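In Defense of the Slow Eye Exam

My optometrist retired last May, and I have been in a mild sulk about it ever since. She had looked into my eyes once a year, give or take, since I was in the fourth grade and could not read the word "Wednesday" off the chalkboard. She knew that my left eye gets lazy when I'm tired. She knew my mother's pressures and my grandmother's cataracts. And she took forever. You sat in that big chair with the cold thing against your forehead, and she flipped her lenses and hummed, and if you said "the second one, I think," she would go back and show you both again, slower, until you either meant it or changed your mind.

I bring her up as a way of getting to what I really want to talk about, namely the online vision test, and why I think we ought to be a good deal more careful with it than we are.

Let me say first that I understand the appeal, because I've done it. In the fall, with my old prescription expired and no great wish to sit in a small dark room with a stranger, I paid Warix 40 dollars and stood in my hallway, heel to toe, backing away from my laptop while a pleasant recorded voice told me when to stop. I covered one eye and then the other. I tapped arrows on my phone. The whole business took less time than it takes me to find parking downtown, and a day later I had a piece of paper with a doctor's signature on it, good at any glasses shop that would take it. I ordered a pair from Fimora for 79 dollars and felt very clever.

The glasses were fine. I want to be fair about that. I could see the street signs and I could see the subtitles, and if you had asked me that week I'd have told you I was never going back to the chair.

Then my sister had her turn. Leanne is three years younger than I am and has always had the better eyes, a fact she has mentioned at most family dinners since 1990. (She is Leanne Ellwood now, and no, I'm told there is no relation to the Ellwood lens people, though she got tired of being asked and once told a man at a party that she was the heiress.) She used the same service I did, got her paper, got her glasses, and went about her life. What she didn't get was anyone looking at the back of her eye. When she finally went in for a regular appointment, and only because her job was paying for it, the doctor dilated her pupils, went quiet for a bit, and sent her across town to a retina specialist that same afternoon. There was a small tear. They sealed it with a laser, and she was home in time to complain about the drive.

She had no pain. She had noticed a few floaters and thought nothing of them, the way most of us would.

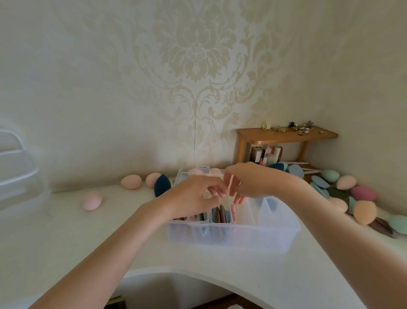

Now, I can hear the answer to this, and it's a reasonable one. The online test never said it was an eye exam. It says so right there on the page, in gray letters, that it measures how well you see and doesn't check the health of your eyes. I went back and looked, and the sentence was there, and I had clicked the box next to it. So had Leanne. But I think we all know how people treat a box like that. You came for a prescription, you got a prescription, and somewhere in your mind a little drawer marked "eyes" slides shut for another year or two. That is what worries me. The test does its job well enough, and because it does, we quit going for the rest of it.

The other side of this is money, and I don't want to wave it away, as people with good insurance tend to do. A full exam at the office nearest me is 200 dollars if you're paying out of your own pocket. Glasses come on top of that, and if you need progressives you had better sit down. My neighbor was quoted 1079 dollars for one pair with the Skanatik coating and the thin lenses and I don't know what else, and she walked out and wore her old ones held together at the hinge. I can't scold a person for choosing the hallway and the laptop after a conversation like that. If the profession wants us in the chair, it could start by telling us over the phone what the chair costs, and by selling us the exam without making us feel we've stolen something when we ask for our prescription and our pupil measurement to take elsewhere. My old optometrist wrote both on a card and handed it to you before you'd even stood up.

I'd like to see the online outfits do a bit more, too. Ask when I last had my eyes dilated, and ask it before you take my payment. Put the warning about floaters and flashes in letters as big as the ones you're making me read from across the hall. If I haven't been looked at in a few years, tell me so plainly, and maybe give me a shorter prescription that nudges me back in. They would lose a few customers that way, I suppose. They might keep a few others longer.

And I'd like the rest of us to think about what that slow appointment is for. I used to believe it was for the numbers, and that the humming and the drops and the puff of air were a sort of ceremony around the numbers. I had it backwards for most of my life. The numbers are the part a laptop can manage. The part I miss is a person with a bright light and a good memory, who saw the inside of your eye last year and would notice if it looked different today.

I did finally make an appointment with the young man who took over the practice. He kept the same chair and, I'm sorry to say, got rid of the fish tank. He is brisker than she was and he doesn't hum. But when I dithered between one and two he went back and showed me both again, and he had her old notes open on the counter beside him, all those years of my left eye in her slanting handwriting. He asked about my grandmother's cataracts. I drove home two hours later, once the drops had worn off enough, with those silly roll-up shades still on under my hat, and I've already booked for next year.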